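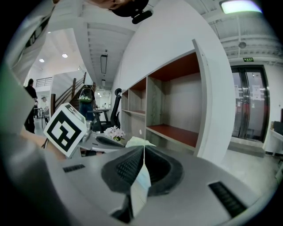 A folded sheet of white paper, creased side up.

The paper bill is hanging on

When Brurnel Water moved its customers to email billing in July, 601 households in the district asked to stay on paper. The utility had planned for far fewer. It now prints and folds their bills in a back office behind the Proltusa Street depot, three months behind the date it had set for shutting the print room.

Aurelio Arroyo runs the billing desk. He reads the letters that come in with the opt-out forms, and most of them are short. People want something they can put on the fridge. Some share one email address between a couple and don't trust it. A few live out past Skorko, where the mobile signal drops out whenever the weather turns.

"I had one woman send back the form with her last 7 years of bills photocopied behind it," Arroyo says. "She wanted us to see that she kept them."

Paper costs the customer $3 a bill, a fee that is waived for pensioners and concession card holders. Customers can apply for the waiver by phone or at the counter, but the form itself is only available online. Arroyo says that is being fixed.

The local post office at Vídalín Arcade has noticed the change from the other side. Its counter still takes bill payments in cash or by cheque, and the queue on pension day runs out past the newsagent. Staff there also keep a rubber stamp for marking the stub as paid – a habit the utility dropped years ago and customers still ask for.

Brurnel will review the paper service next winter. Until then the bills go out each quarter, folded in three, with the amount owing in the window of the envelope. Anyone who wants to switch back to paper can ring the number on the last page of their emailed bill.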